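# The counter by the window at Sampaio

*January 12, 2019*

We finally got to the drinks counter! If you've ever stood in line at Sampaio you know the one: under the wide window, always the first place people put things down and the last place they pick anything up. Ermelinda Coelho has been asking for a sorting day ever since the Trekgate walkers started meeting here before their morning route, and a nice gray January day seemed right for it. Paper cups, tubs, cardboard, lids with no bottoms, bottoms with no lids — it all came out, and I loved every minute.

The pantry shelves get their own page in February.

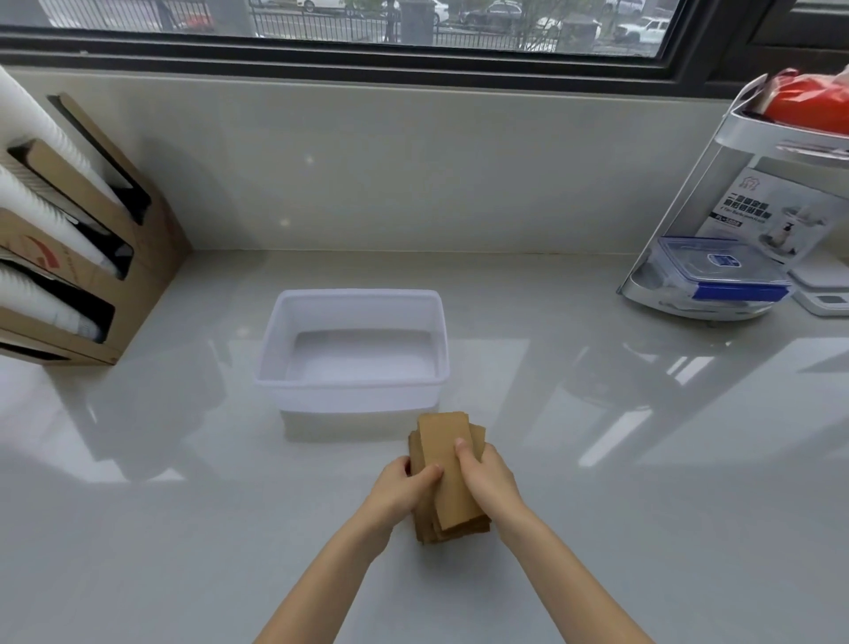

**Do paper cups keep better on their side or standing up?**
Either way is fine as long as they stay nested and out of the steam. Ours lived next to the kettle for years and the rims went soft, so distance from the kettle matters a lot more than the angle.

Kraft cardboard is wonderful stuff, by the way. We save all of it: box flaps, dividers, the flat sheets that come between layers of jars. Valter Salgado cuts it into shelf liners and seed tray bottoms, and Benedita Meireles has a whole system for labels that I still don't fully understand (it involves two colors of string). A standing stack takes up so little room compared with the old heap under the sink!
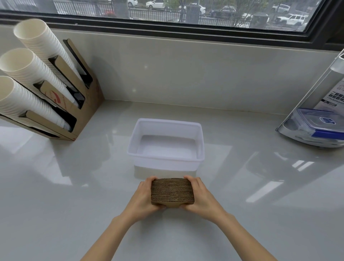 Prakash Sastry and I have a long-running debate about corrugated board. He says it should go straight out with the recycling, and I say a good thick block of it is far too useful to give up. It can go under a wobbly crate or between two heavy pots, and Salvador Gouveia once used a piece as a knee pad for an entire afternoon of scrubbing baseboards. Just look at those wavy edges, all pressed together in layers like a cat scratcher — how could you throw that away? The plan is to keep cardboard in an open plastic tub from now on, with one firm rule: when the tub is full, Prakash wins and the extra goes out.

The cups stay at the counter, within reach of the line. We go through roughly 400 in a busy month, and a second sleeve is always on the shelf behind the door. If you have clean, flat cardboard at home, bring it along and hand it to Valter. No tape, please, and nothing with a waxy coating!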